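Robotics Software | Press Releases

Print this page | E-mail this page

Rello Releases Version 11 of Its Tannous Manipulation Stack

HOKEVMONT – Rello, a developer of control and perception software for robot arms, announced in August the general release of Tannous 11. The update replaces the grasp planner used in earlier versions, adds a contact estimator for soft materials, and introduces a command-line tool for replaying logged trials.

Tannous runs between the task layer and the arm controller. It takes color images and joint state as input and outputs joint position targets with a gripper opening command. In version 10, the planner treated every item on the work surface as a rigid body. Fabric, paper and other flexible items had to be handled with hand-written routines, which customers maintained themselves.

Version 11 plans for rigid and flexible items in the same pass. Flexible items are represented as a height map with an estimated free edge, and the planner selects a contact point and an approach angle from that edge. The contact estimator compares commanded and measured joint positions during the approach and ends the downward motion when the difference passes a set limit. The limit can be changed per item class or left at the default. No force sensor at the wrist is required.

The perception module has been retrained with an additional set of 1,866 tabletop layouts recorded at the company's Hokevmont site. Layouts include items lying on their sides, items that overlap, and items close to the border of the work area. Segmentation output now carries a confidence value for each item, and the planner skips any item below the configured threshold.

Control updates are sent at 100 Hz, unchanged from version 10. Existing configuration files will load, but the keys for grasp width and retreat height have been renamed. A conversion script is included – it writes a new file and leaves the original in place.

The replay tool, named Wunenance, reads a trial log and steps through images, planner output and joint commands on a shared timeline. Engineers can change a planner setting at any step and recompute the path from that point without moving the arm. Logs from version 10 can be opened, but contact estimates will be blank.
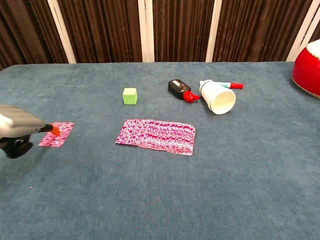
Gripper fingertip on a small patterned cloth, with a folded cloth and rigid items on the same surface.

Tannous 11 is available now to customers with a current support agreement. The installer, release notes and a list of supported arms are on the customer portal. Version 10 will receive fixes for safety-related defects only. Rello will hold an online technical session on the new planner on Thursday at 11 a.m. Registration is through the portal.

About Rello
Rello develops motion control, perception and planning software for robot arms used in laboratories and light assembly. The company is based in Hokevmont.

Contact: Rello Press Office | Copyright Rello. All rights reserved. | Back to top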